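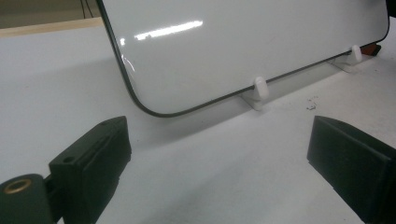

*Tabletop whiteboard on its two clip-on feet*

## Looking after a small tabletop whiteboard

A small board on the kitchen table or workbench gets used more than a big one on the wall. It also gets dirty faster and tips over more easily. These tips come from our own board and from readers' letters.

**Set the feet first.** Most small boards stand on two plastic clips that push onto the bottom edge. Put them well apart, a few inches in from each corner. Press until the edge sits all the way down in the slot. If the clips are loose, a strip of masking tape along the bottom edge will take up the gap.

**Watch the light.** A glossy board under a ceiling lamp picks up a bright streak right where you want to write. Turn the board a little or lean it back until the streak moves off your list.

**Wipe the table too.** Eraser dust and crumbs collect near the feet. Lift the board, wipe with a damp cloth, dry the table, then put it back. Grit under a clip will scratch a painted top.

**Erase the same day.** Red is the worst color for staying behind. After a week it wipes down to pink and then stops moving. 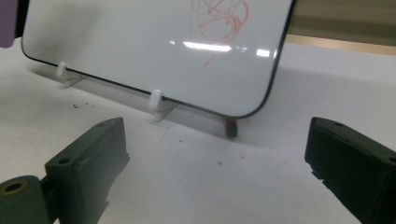
*Faded red marker on the board*

For old marks, try these in order:

1. Draw over the mark with a fresh black dry-erase marker and wipe it off right away.
2. Rub with a little rubbing alcohol on a soft cloth. Test a corner first.
3. Wash with one drop of dish soap in a cup of warm water, rinse, and dry.

Skip scouring powder and the rough side of a sponge. They dull the gloss, and a dull board holds ink for good.

**Store markers flat.** Stood on end with the cap up, they dry out at the tip. Dalibor Zeman keeps 3 in a shallow tray and throws out any that squeak.

**Dry cloth for daily use.** Quyên Lưu wrote in April to say she cuts up old T-shirts for this. Cotton works well. Wash the rags without fabric softener, or they leave a film that makes the ink bead.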